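第四章　纸箱：打开、装入、封好

本章学习目标
学完本章以后，读者应当能够：说出一只普通纸箱各部分的名称；按照物品的大小和重量选择纸箱；用正确的顺序折合箱盖；判断一只旧纸箱还能不能再用。

本章生词
箱体、摇盖、压痕、瓦楞、填充物、封箱、拆箱、回收

4.1　从一张桌子开始

我第一次认真地想纸箱的问题，是在十一月的一个早晨。那时我刚到Flekoment公司的仓库工作，负责包装台。带我的人是Wiesława Krajewska女士，她在这个仓库工作了很多年。她没有给我讲理论，只是放了一只压平的纸箱在我面前，请我把它立起来，装进一只茶壶，再封好。我以为这是很简单的事情，可是我用了十分钟，茶壶在里面还是会动，箱盖的中间也鼓了起来。

她把我的纸箱拿过去，摇了一下，听了听声音，然后对我说：“你先看桌子，再看箱子。”当时我不明白这句话的意思。后来我明白了，我的桌子上有剪刀、胶带、单据和一杯咖啡，纸箱没有地方把四片箱盖完全展开。所以我每次都要用一只手压住一片箱盖，另外一只手去拿东西。手不够用，工作当然就慢，也做得不好。

因此，本章在讲纸箱以前，先讲桌面。一个适合包装的桌面，应当满足下面的条件。第一，纸箱的箱盖向外翻开以后，四周仍然留有空间。第二，桌面的高度合适，站着工作的时候，手臂不需要抬得很高。第三，工具放在手边，但是不放在纸箱的正前方。在家里包装的读者，可以使用餐桌。如果担心桌面被划伤，可以铺一块布，布要拉平，不要有皱，否则纸箱的底部放不稳，小的零件也容易藏在皱里找不到。

4.2　纸箱各部分的名称

为了后面说明方便，我们先约定几个名称。

箱体：纸箱的四个侧面。
底盖：纸箱下面的四片盖，立箱的时候先折好并且粘住。
摇盖：纸箱上面的盖。常见的纸箱有四片摇盖，其中两片较短的叫内摇盖，两片较长的叫外摇盖。有的小纸箱的四片一样长，那么先折的两片就是内摇盖。
压痕：箱体和摇盖之间的折线。工厂在纸板上压出这条线，使纸板沿着它弯曲。
瓦楞：纸板中间的波浪形纸层。它让纸板轻，同时又有强度。

在这些部分里面，初学的人最容易忽视的是压痕。一只新纸箱的压痕是硬的，摇盖不愿意听话，刚翻开又会自己弹回来。Krajewska女士教我的方法是，在装东西以前，把每一片摇盖都向外折到底，用手掌沿着压痕压一遍，然后松开。这样做以后，摇盖会向外张开，箱口没有遮挡，两只手都可以进去。

4.3　打开的顺序

打开一只纸箱，看起来没有什么顺序可以讲。但是如果纸箱里已经装了东西，顺序就很重要。我的同事Ramil Samonte以前在一家叫做Griltel的小店里负责收货，他告诉我，他们店里损坏的货物，有不少是在拆箱的时候损坏的，与运输没有关系。刀片插得太深，或者拉摇盖的时候用力不均匀，纸箱翻倒，里面的杯子就碎了。

他建议的顺序如下：
先确认纸箱哪一面朝上；
用刀划开胶带，刀尖只进入胶带的厚度；
打开外摇盖，左右两片一起向外拉；
再打开内摇盖，一直翻到箱体的外侧；
最后取出上层的填充物，看清楚物品的位置以后再伸手去拿。

请注意第三步里的“一起”两个字。纸箱很轻的时候，如果只拉一边，箱子会跟着手走。

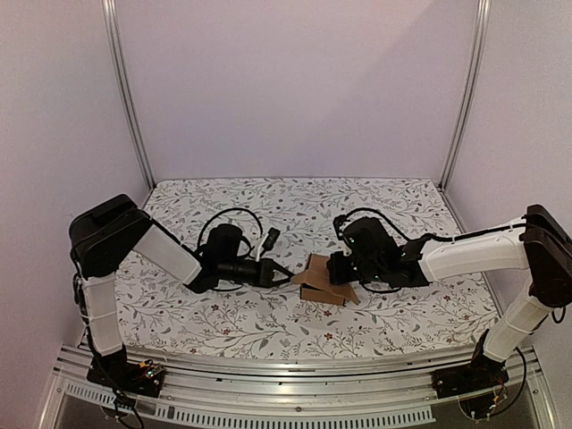

两边的力量相等，箱子就留在原来的地方。如果一只手必须拿着刀或者别的工具，那么可以用前臂轻轻靠住箱体，代替另外一只手。重的箱子没有这个问题，它自己的重量已经够了。对于小箱子，尤其是空的小箱子，这个习惯值得从第一天就练习。

4.4　装入以前的检查

箱子打开以后，不要马上装东西。请先看箱底。箱底的两片长盖应当在中间相接，没有缝隙，也没有一片压在另外一片上面。然后用手指按四个角，角的地方如果发软，说明纸板可能受过潮，或者以前被重物压过。这样的纸箱可以用来放衣服，不适合放书。

在Flekoment，我们用一张小卡片记录旧纸箱使用的次数。卡片是Barbara Sobczak设计的，她把它贴在箱体的侧面，每用一次就画一条短线。画到4条，这只箱子就不再寄出去，只在仓库里面使用。这个数字是我们自己的规定，别的地方可以有别的规定，要看纸板的质量。

4.5　本章后面的安排

下面的第一节讨论怎样选择大小。很多人喜欢用大的箱子，觉得比较安全，其实空的地方越多，物品越容易移动，需要的填充物也越多。第二节讨论填充物，包括纸、布和旧报纸。第三节讲封箱，重点是胶带的长度以及内摇盖和外摇盖的先后。第四节讲怎样把用过的纸箱压平、捆好并且送去回收。

课前准备
请准备一只小纸箱、一卷胶带、一把剪刀和一件不怕摔的物品，例如一本旧书。纸箱不需要是新的。

思考与练习
一、把一只空纸箱放在桌子中间，先用一只手打开摇盖，再用两只手打开。纸箱的位置有什么变化？请写下来。
二、在家里找一只旧纸箱，检查它的箱底、四个角和压痕，说明你愿意用它装什么东西。
三、同你的同学交换纸箱，不说话，只按照4.3节的顺序打开对方的箱子，然后互相说出做得不够好的地方。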